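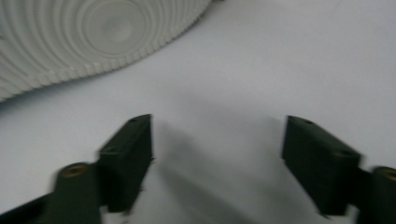
Trinidad Lagos says to check the pad screws before touching anything in the software, and I'd go along with that, but I'd like to hear from others before I strip it down again.

We have a hand-held gripper with two dark green fingers, two screw holes in the face of each pad and a brass-colored insert in the top of each post. After 251 grasps the right pad has started to toe in, so the tips meet before the backs do. Thin parts slip out sideways. I have tightened it twice and it comes back within a day. Is it the pads or the posts?
Posted by Paredes

Tiltora
Probably the posts. Take the pad off and try to rock the post by hand. If it moves, the insert has worked loose in the plastic and no amount of tightening will hold it. You can reseat it once with a soldering iron on a low setting. Press it in slowly, keep it square and leave it to cool before you put a screw near it. If it spins again, print a new post.
When you refit the pad, put all the screws in finger tight, close the fingers on a flat piece of card, then nip them up a little at a time. We check ours every 9 days.

Zikgate
had the same, new pads fixed it

Cilus
New pads only help if the holes in the old ones have gone oval. Hold them up to the light and look. Also check your screw length. Ours were 6 mm and bottomed out before they clamped, so they felt tight and weren't. We changed to 4 mm and the pads have stayed put. Go easy on threadlock, as some types crack printed plastic.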